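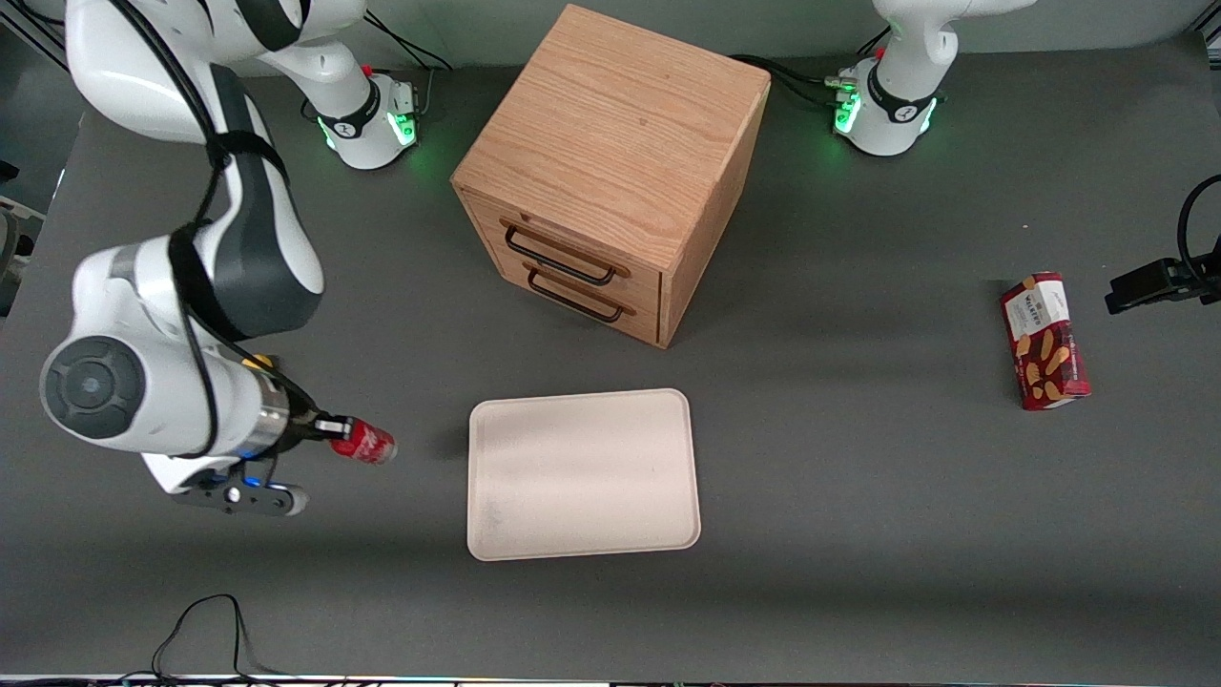

A nickel isn't worth the trip, a reader wrote to me in May, and a dime wouldn't be either, so why should the rest of us pay more at the register to run a program for people with nothing better to do on a Saturday?

4 min read

I have heard some version of this since I first wrote in favor of raising the bottle deposit, and it deserves a straight answer. I agree with half of it. A nickel isn't worth the trip. I return my own cans maybe three times a year, and when I figure in the gas I doubt I come out ahead. Most people on my street put theirs in the blue bin and forget about it.

That is the case for raising it. The nickel was set when a nickel bought something. Prices went up and the deposit stayed where it was, so every year it has been a little easier to ignore. A deposit is supposed to be just annoying enough to lose. Ours stopped being annoying a long time ago.

The grocers say they can't handle more returns. I take that seriously, at least from the small ones. Dimitriou Market has one return window, next to the ice machine, and on weekends the line runs back past the carts. The store gets a handling fee on each container, and the fee hasn't moved any more than the nickel has. If the state doubles the deposit and leaves the fee alone, the smaller stores will get twice the mess for the same money. They should oppose that bill. I would too.

So raise the fee along with it. The money exists. Every can that goes in the trash or the blue bin leaves five cents behind, and under our law the distributors keep it. Shoppers paid that money in. I can't think of a good reason it should belong to the companies that filled the cans. 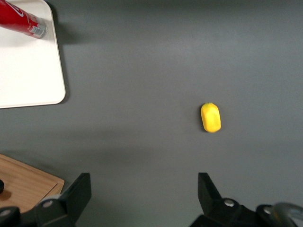

The other thing I hear is that curbside pickup already does the job. It does part of it. Faratus collects every other week in Workalport, and I have no complaint about the drivers. But curbside only catches what people finish at home. It does nothing about the ball fields, the boat ramp, or the ditch on the road out to Sistov. Last spring a cleanup on that road filled 200 bags, and the town report put the number of cans and bottles with a deposit on them at 1,608. This was one road, in a place with almost 3,000 people and a recycling truck.

I walk that road most mornings. In winter, with the grass down, you can see how much is in there. Beer mostly, some soda, a lot of water bottles, which carry no deposit at all under the current rules. The water bottles should have been added years ago. When the law was written, hardly anyone around here bought water.

My reader's line about people with nothing better to do bothered me more than the rest. Some of the people in line at the return window are there because they need the money. A few of them collect from the park and the roadside, and they are doing work the town would otherwise have to pay for. At a dime they would be paid twice as much for it. I don't see that as a flaw in the program.

There are fair arguments on the other side. People who live near the state line could be tempted to haul in cans from across it, and there would have to be some limit on how many one person can return in a day. Anyone on a tight budget would feel an extra 60 cents on a twelve-pack until they brought the cans back, and for someone without a car, getting them back is a chore. I would like to see a return site near the bus stop before the higher rate starts. The bill doesn't mention one.

I would still vote for it as written. A petition at the town hall had 508 names on it when I signed, and it is there through the end of the month. The hearing on the bill hasn't been scheduled yet. If you think a dime is too much, go and say so when it is. If you think it's too little to bother with, put yours out by the curb and let somebody else have it.

Thursday, June 6, 2024

37 shares
14 comments

More in Opinion
Leave the library open on Sunday
Workalport doesn't need another traffic light
Why I still pay my water bill in person
The Sistov road has waited long enough for a shoulder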